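Workshop notebook, August, first proper entry since the move

Natural dyeing, madder, second go

Right, madder again. The first lot came out the colour of tinned salmon and I've been grumpy about it ever since, so this time I've written everything down as I went (mostly on the back of a seed packet, copied up here after tea).

Wool is the grey-white stuff from Cultholm, four skeins, wound loosely and tied in figure-of-eights in more places than I thought I needed. Yuzuki lost a whole skein to tangles in the onion skin batch and I am not going through that evening again. Scoured it first thing, a long slow soak with the gentle soap, and the water that came off was filthy! I'd have sworn it was clean wool.

Mordant

Alum, the usual amount, plus a pinch of cream of tartar. Brought it up slowly, held it for 90 minutes and left it in the pot overnight with the lid on. Drahomíra says the overnight bit makes no odds. She may be right, but I like going to bed with something working.

Dye bath

Chopped root this time, from the Polák sack, not the powder. Soaked it, poured off the first brown water (kept in a jar, labelled, might do for the cotton scraps), then topped up and warmed it. The whole trick with madder seems to be heat. Last time I wandered off to answer the door and it went well past where it should, and out come the browns and there's your salmon. So I sat on the stool with the thermometer and kept it at 60 for the full stretch. Dull, but Remzi dropped in halfway with plums, so not all that dull.

Chalk: added a spoonful, as our tap water here is soft compared with the old place. I think that was the thing missing before. The bath went from orange-ish to a proper brick red while I was stirring, and I did a small dance.

Skein one, out after an hour: warm coral.
Skein two, left in till it cooled: brick, a bit patchy near one tie.
Skein three, as two but with a splash of iron afterwards: a dusty plum brown. Oriana wants this one for her cardigan yoke.
Skein four, into the leftover bath next day: soft peach, lovely, better than I'd hoped.

The patch on skein two is my own fault for tying it too tight. Loosen the ties next time. I say this every time.

Bits of root

The real nuisance. Chopped madder gets everywhere, and I was picking crumbs out of skein one with tweezers for most of a wireless play. Miloslav's tip is to keep the root in a zipped mesh wash bag so the colour gets out and the bits stay in. The mesh needs to be fine, or you may as well not bother, and the bag wants to be big enough for the root to move about in the water. I'll try that with the next batch and give it a good squeeze now and then with the wooden spoon. 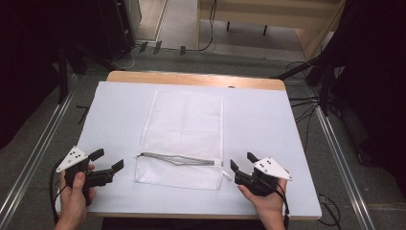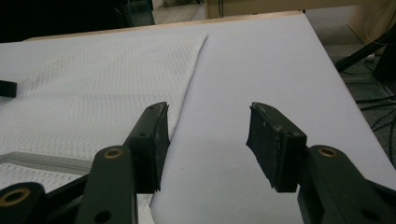 For next time

Weld, if Yuzuki's has flowered enough to cut. Otherwise the walnut husks, which need using before they go furry.
Order more alum - we're down to the bottom of the tub.
Ask Drahomíra whether the Rillo sock yarn takes madder at all, with the nylon in it.
Light test: strips from all four skeins taped in the south window, half under card. Check in 7 weeks and write it in HERE, not on a seed packet.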